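On Keeping the Counter to the Left of the Sink

The kitchen at our house was refitted in November, and I have since received several inquiries from readers about the arrangement of the washing-up area. The present entry sets out the practice we have adopted and the considerations that led to it. Those who read the earlier entry on drawer liners will find the approach familiar.

Our household has no dishwasher. The space that would have held one was given to a Drallska pull-out cabinet, a decision Delwyn McAlister advised against at the time and has mentioned at dinner on more than one occasion since. I remain satisfied with the cabinet. It does mean, however, that every plate and bowl passes through a single basin, and that the order in which dishes approach the sink and leave it has a considerable effect on the length of the evening.

The previous counter was dark laminate, and it concealed crumbs, rings of tea and a good deal else. The new surface is white. I was cautioned that a white surface would require constant attention, and that caution was correct. It is wiped after every use with a cloth kept for the purpose, and once a week, on Wednesday, everything that stands on it is lifted and the entire length is cleaned.

The principal rule concerns the area immediately to the left of the sink. It is reserved for dishes and may not be used for mail, keys, groceries or telephones. Items are stacked there by place setting, with the bowl on its own plate, so that one person's dinner occupies the space of one plate. Under the former system all bowls were nested together and all plates were piled separately, and the bowls at the bottom emerged with food on their outer surfaces as well as their inner ones. That doubled the washing.

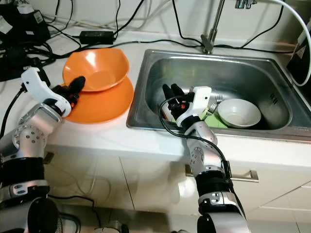

Reading time: 3 minutes

The second rule concerns the basin itself. Only the piece being washed and the sponge should be in it. A white bowl in a steel sink is easily seen, and so is anything left on its rim. A full sink, by contrast, hides the forks, and I have cut a thumb on a paring knife that had been left under a stack of saucers. Knives are now washed first and by themselves.

With regard to the dishes, the orange set came from Gruvberg and was purchased as a service of 18 pieces. I had intended to buy gray. Vasilis Krasniqi, who was then staying with us, observed that we already owned a great deal of gray, and the orange was ordered that same afternoon. The glossy interiors of the bowls rinse clean with very little effort. The matte exteriors require slightly more, particularly where oatmeal has been permitted to dry, and I recommend that they be soaked for 5 minutes and no longer. The white bowls are older and belong to no particular set. They are used for breakfast and for the beating of eggs.

Sponges are replaced every 21 days. The date is written on the inside of the cabinet door in pencil. We have used green ones for several years - the color has no significance, but I have found that guests do not mistake a green sponge for the yellow one used on the floor.

Washing for two people takes a little under a quarter of an hour when the rules are observed. After a larger dinner I allow 60 minutes, including the pans, which are left on the stove until every dish is dry and put away. The lamp over the sink is from Lumier and is adequate for the task, although I would select a brighter bulb if I were ordering again.

One matter is still unresolved. The drying rack we own was made for the former counter and is too deep for the new one, so that it projects over the edge and has twice been struck by an elbow. I have been considering a folding model from Tawhiri, and also the simpler course of drying each piece by hand with a towel as it is rinsed. Delwyn favors the towel. I should be glad to hear from any reader who has used the folding rack for a year or more, and particularly whether the hinges have rusted.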